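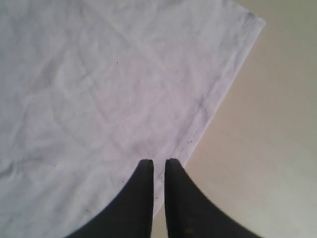 Wrist view: fingers open over the hem, before closing.

Mowat Shared Workshop > Projects > Folding table > Ticket 994

Last updated: July 5, 2023

Status: open, but much happier than it was

Hello everyone, and sorry in advance for the length of this one. The two-arm folding build (Valberg arms, Miltero controller, my own untidy scripts) has been missing hems again. When it goes wrong, the fingers come down beside the cloth, close on nothing, and the arm travels off quite proudly as if it were carrying a shirt. The controller reports a good grasp every time, so the log is no help at all.

What I had already tried before opening the ticket: I re-ran the homing on both arms, tightened the finger screws, and went back to the settings I saved in March. Homing made no difference that I could see. The March settings were a little better on the left side and worse on the right, and that made me suspect I had two separate problems dressed up as one.

With a T-shirt it's harder than with a plain flat cloth, as you'd expect. The collar is thicker than everything around it, and the shoulder wants to slide along whenever the other arm pulls.
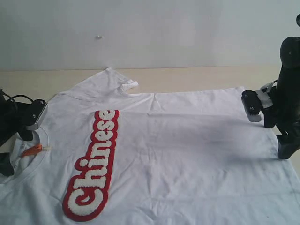 Ewan Gunn wrote: I'd leave the screws alone now and look at your approach height. If both arms share one table height in the script, that's your trouble right there. Touch each one off against the bare table, save the numbers separately, and bring the closing force down from 100 percent while you're in the file. Full force can push a thin hem out of the grip before it has closed.

Thank you, Ewan - I did exactly that after supper. The two heights were 3 mm apart, and I had been feeding both arms the left one all this time. I saved them separately under the Rana profile (please don't overwrite it, I'm fond of it) and turned the force down as well.
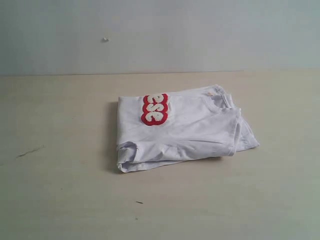 T-shirt folded, collar toward the right. Layers still a bit uneven.

I would love a crisper edge than that, but I'm not going to be greedy. A rough rectangle is a rectangle, and my own folding by hand isn't much to write home about either.

What's left is the timing. The script starts the second arm 2 seconds after the first, and if the first one is slow to settle, they pull against each other and the cloth bunches up.
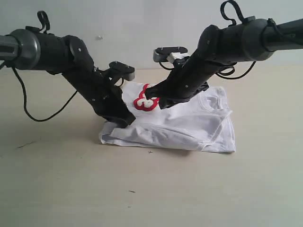 My plan is to drop the fixed delay and have each arm wait for a "settled" signal from the other. If anyone has done this on the Miltero, I'd be very glad to see how you wrote the wait, especially what you do when the signal never comes. I'll keep the ticket open until I've had a proper go at it.

Contact the workshop desk | © Mowat Shared Workshop | Back to top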